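Skultis sets packing rules for pastry gift bags

PLILTILBRIDGE, 10th October. The Skultis bakery has published a packing procedure for its seasonal pastry gift bags, which go on sale at the Trurneo market hall next week. The order book stands at 400 bags. Each will hold one printed box and a mixed selection of baked goods.

The procedure replaces one in use since June. Under the earlier version, pastries went into the bag first and the box was placed on top. Skultis logged 103 complaints over the summer, most of them for crushed layers or grease marks on the outside of the paper.

The bag is now opened fully and stood upright on a flat table before anything goes in. White paper was kept for the outer bag.
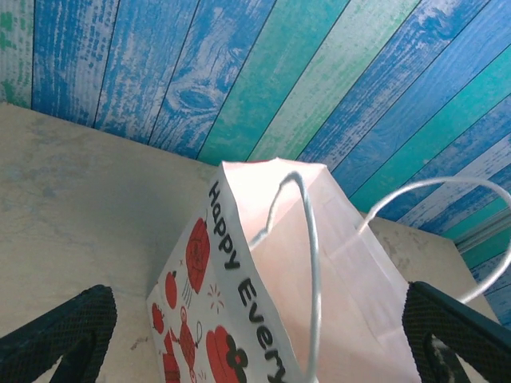 Paper weight is unchanged. The handling is different: packers are told to hold the bag by its side folds and to keep fingers off the front panel, where pressure leaves a crease that cannot be removed. The box goes in next, upright. Pastries are moved from a metal tray one at a time, smaller rounds before long twists. Twists are lifted from underneath at the midpoint, as they tend to break at the ends when gripped there.

Baked goods must cool for 16 minutes on the tray before packing. Bags are not to be closed while any item is still giving off steam. 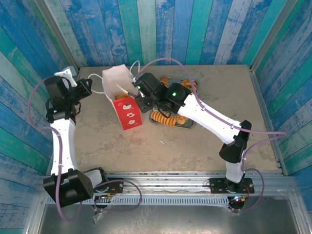
Leen Kanaan said the cooling time was too short for filled pastries and that she would want it doubled for anything with custard or cheese. She also asked that the long twists be sold in a separate sleeve, saying a bag that leans to one side on the table will lean further in a car.

Skultis replied that filled items are not part of the gift selection and that a sleeve is being priced by Akgül, the firm that supplies its paper goods. A decision on the sleeve is due before the second batch is ordered.

The procedure covers the market hall counter only. Pastries sold loose or by the tray will be packed as before. Orders for the first batch have closed, and collection is from the side entrance on production of the order slip.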